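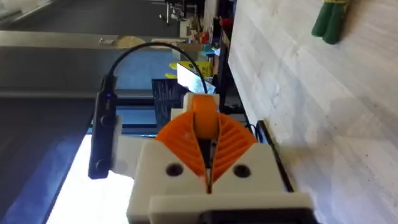
4.3 Fitting the fingers and routing the cable

Work with the arm parked and the servo supply off. The Wistuvon gripper housing must already be bolted to the wrist plate (section 4.2).

1. Check both printed fingers for strings between the ribs. Trim with a flush cutter. Do not sand the ribs.

2. Seat the left finger in its socket and push until the base is flush with the housing. Repeat on the right. The ribs of the two fingers must mirror each other.

3. Fit the M3 screws finger-tight, close the gripper by hand, and confirm that the fingers meet evenly. Tighten.

4. Attach the side bracket to the housing and slide the black sensor module into it. Leave the face of the module clear.

5. Route the cable in a wide loop toward the top of the gripper. Turn the wrist by hand through its full range — the loop must never pull tight or pass between the fingers.

6. Restore power. The blue indicator on the module should light. If it stays dark, go to section 7.1.

7. Run the Dagdag test script at 200 cycles with no load.

CAUTION: Keep hands away from the fingers during step 7. The script does not stop on contact.

NOTE: Fingers printed before September used a softer profile. Replace them after 2,000 cycles. Do not mix old and new fingers in one gripper.

Prundness Workshop build guide — Tuesday, January 25, 2022 — Back to top

Comments (2)

Renato Enriquez
Step 3 took me several tries. One of my sockets was tight from overextrusion. A few passes with a round file fixed it.

Consolacion Policarpio
My old pair split at 3,042 cycles, left finger, third rib from the base. Is the replacement interval the same for the new profile?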